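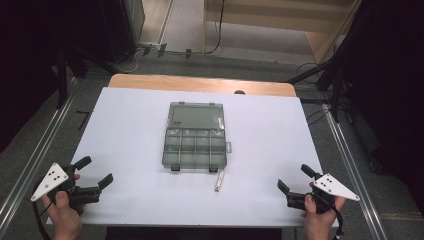

Prescribed Burn Planned for Vellar Unit

GRALANO, February 15, 2023. The Gralano Forest District will begin a prescribed burn on the Vellar Unit as soon as weather and fuel moisture allow. The unit covers 67 acres of brush and pine litter north of Bakke Road and was last treated with hand crews in September.

Ignition is expected to take two days, followed by patrol and mop-up until the burn is declared out. Three engines and one hand crew are assigned. Burn boss Zoila Mosquera will make the final decision to ignite each morning after reviewing the spot weather forecast and the results of a test fire.

Bakke Road will be closed to through traffic between the Voteseo trailhead and the district boundary while ignition is under way. Residents will be escorted through on request. The trailhead parking area will also be closed and will reopen when patrols have ended.

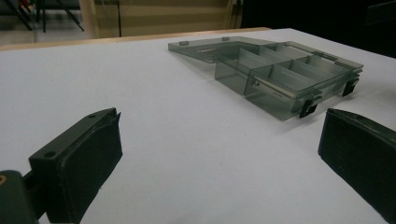

Smoke may settle in the lower valley overnight and in the early morning. People with heart or lung conditions are advised to keep windows closed and limit outdoor activity during those hours.

"The line is in and the crews are ready, but we will not light outside the conditions set in the plan," said District Fire Management Officer Wilson Ccori. He added that the window for this burn could remain open for 7 weeks.

Updates will be posted at the district office and at the Voteseo trailhead.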